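Thread on hard water, because three people on the estate have now asked me the same thing and I would sooner type it once. Long. Mute as required.

1/ Brorkthorpe sits on chalk. Our supply is hard all year, and it got slightly harder when the blend changed in February. If you moved here from a soft water area, your kettle is fine. The water is different.

2/ Hardness is dissolved calcium and magnesium. It is usually quoted as milligrams per litre of calcium carbonate. Anything over 200 is hard in the ordinary sense of the word. You will also see degrees Clark, French degrees and German degrees, and they are all different sizes, so check the unit before you set anything.

3/ Most dishwashers are set in German degrees. Most supply reports give several units side by side. Half the complaints about cloudy glasses in this village come from someone reading the wrong column.

4/ Temporary hardness is the part that comes out when water is heated. Calcium bicarbonate breaks down, carbon dioxide leaves, calcium carbonate is left behind as scale. Permanent hardness is mostly sulphates and stays in solution when you boil it.

5/ On chalk, nearly all of it is temporary. So the scale turns up where the heat is: kettle element, immersion heater, the hot side of a combi boiler's plate heat exchanger, shower heads.

6/ The plate heat exchanger is the one to care about. The channels are 2 mm or so on a lot of models and they run hot. Early signs are a shower that swings between warm and cool, and a boiler that cuts in and out while a hot tap is open. It can also be a sensor fault. Get it looked at before buying anything.

7/ Scale forms faster the hotter you store or heat the water. Do not take that as a reason to turn a hot water cylinder right down. Stored water wants to be at 60 °C for legionella reasons. A combi with no store can be set lower for taps, and mine is at 48.

8/ Softeners. The ordinary sort is ion exchange. Water passes through a bed of resin beads loaded with sodium, the beads take calcium and magnesium and give up sodium. When the resin is used up, brine is run through it to reverse the swap, and the calcium goes down the drain.

9/ A softener therefore does need salt, a drain and a bit of room. Anything sold as a softener that needs none of these is some other device.

10/ Sizing. Take litres per day, multiply by hardness in mg/l, divide by 1000, and you have grams of hardness per day. Compare with the capacity of the resin, which the maker will quote if pressed. My unit is rated at 3100 grams between regenerations on paper. I don't believe it, and run it well short of that.

11/ Metered or timed? A timed unit regenerates on schedule whether you have used the water or gone on holiday. A metered one counts litres. Metered costs more to buy and wastes less salt. For a house with irregular use I would not consider timed.

12/ Mine is a Clokik, metered, twin tank, no electrics. The twin tank means one side carries on while the other regenerates. It takes block salt, two blocks at a time. The lid catch is poor and the manual has been translated by someone in a hurry. Otherwise no complaints in four years.

13/ Lauri Nurmi on the allotment side has the Cernel single tank with tablet salt. Cheaper, and tablets are easier to find locally. It hardens up for a while during regeneration, which his is set to do at 3 a.m. He says he has never noticed. He is also asleep.

14/ Tablet salt can bridge. A crust forms above the water line, the salt looks plentiful from above, and there is a hollow underneath. The brine goes weak and hardness creeps back. Push down gently with a broom handle once a month. Gently – there is a float in there.

15/ Keep one unsoftened tap in the kitchen. It should be the one you drink from and the one you fill baby bottles from. Also the outside tap, unless you enjoy paying to soften a lawn.

16/ Sodium. The swap adds 46 mg of sodium per litre for every 100 mg/l of hardness removed. If your hardness is over 400 you can pass the 200 mg/l limit for drinking water. Most people here will come in under it. Keep the hard tap anyway. Anyone on a low sodium diet should ask their doctor and not me.

17/ Fitting order from the stopcock: branch for the hard tap and outside tap, then isolating valve, non-return valve, softener, second isolating valve, with a bypass across the lot. Leave the bypass where you can reach it. Mine was fitted behind the bin cupboard and I have since moved it.

18/ Check the pressure before you order. Too low and a non-electric unit will not regenerate properly. Too high and you want a reducing valve. A gauge that screws on to the outside tap costs very little. Take a reading in the evening and another first thing, as ours varies a good deal.

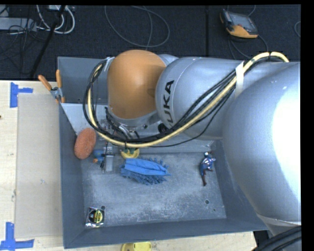
19/ Testing. Strips are adequate for yes or no. For a number, use a drop kit: fill the tube to the line, add drops one at a time, swirl, and count until it goes from red to blue. Rinse the tube with the water you are testing first. People skip that and then argue with the result.

20/ Test the softened side just before a regeneration is due as well as just after. Just after will nearly always look good. If the before reading is up, the unit is set too generously or the resin is tired.

21/ Magnetic and electronic conditioners. They do not remove calcium and don't claim to if you read closely. The claim is that scale forms differently and sticks less. Results in print are mixed and depend heavily on flow and on the water. I ran one for two winters on the shower feed and could not tell it was there. Bashir swears by his. We have agreed to leave it.

22/ Phosphate dosing cartridges are a more modest option. They hold the calcium in solution and protect a combi quite well if you change the cartridge on time. The water stays hard, so soap and glasses will be as before.

23/ Descaling what you already have. Citric acid, two tablespoons to a litre of warm water, half an hour in the kettle, rinse twice. Do not boil citric acid in a badly scaled kettle. It foams, and above a certain temperature you can get calcium citrate, which is harder to shift than the scale was.

24/ Shower heads: same solution, in a bowl, overnight for plastic. Keep acid off natural stone, and off plated taps unless you are standing there with a timer. Never mix any of it with bleach.

25/ After fitting a softener, old scale in the pipes and cylinder may come away slowly over some months. Clean the tap aerators more often in that period. Cut your washing powder by a third to begin with, then again if the rinse is still foamy.

26/ Reset the dishwasher to its lowest hardness setting if it is on the softened side. Leave it as it was and you can overdo the detergent and etch the glasses. Etching looks like scale but will not come off with vinegar, and there is no repair for it.

27/ Radiators: check your boiler manual before filling the heating circuit with softened water. Some makers allow it with the right inhibitor, some don't. I fill mine from the hard tap. It is a closed loop and the small amount of calcium in one fill does next to nothing.

28/ Replies are open for pipe sizes and salt prices. If you are asking about your own hardness, give me the figure and the unit.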